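The first thing Oi-ling Tai did when I walked into the Stestico workshop was hand me a hex key. She looks after the bench cell they call Trullik, and apparently visitors get put to work (fine by me!).

Setting up for the day starts with the board. It goes down on the blue table, we check that it can't creep, and then she wipes the wood with a dry cloth. Then comes the tool, a long dark gray tube that hangs straight down from the arm. Oi-ling jogs it down until it nearly kisses the board, squints at it from the side, mutters, and goes again. I got to try. I was terrible, and slow, and she kept one hand near the stop button the whole time.

After that it's blocks: stars, cylinders, a triangle, a square, even a heart, the kind of thing you'd find in any toddler's room. 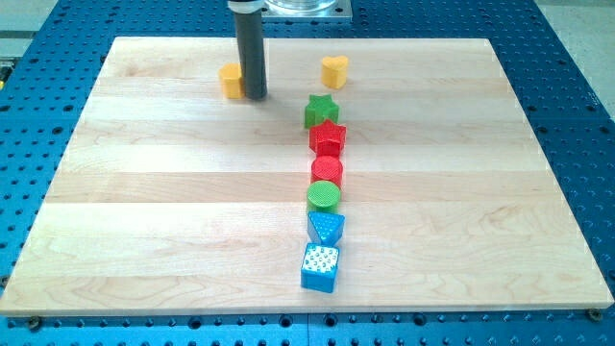 She runs 200 slow moves before she'll trust a new setup, and every 1,000 she pulls the tube off and looks at the tip for wear. Back in December she skipped a check and spent nine hours chasing a drift that came down to one loose collar. Her notebook from that week is mostly underlining. The guys over at Lerano do theirs with a dial gauge, and she's thinking of borrowing it.

Contact the magazine | © 2026 Kuo | Back to top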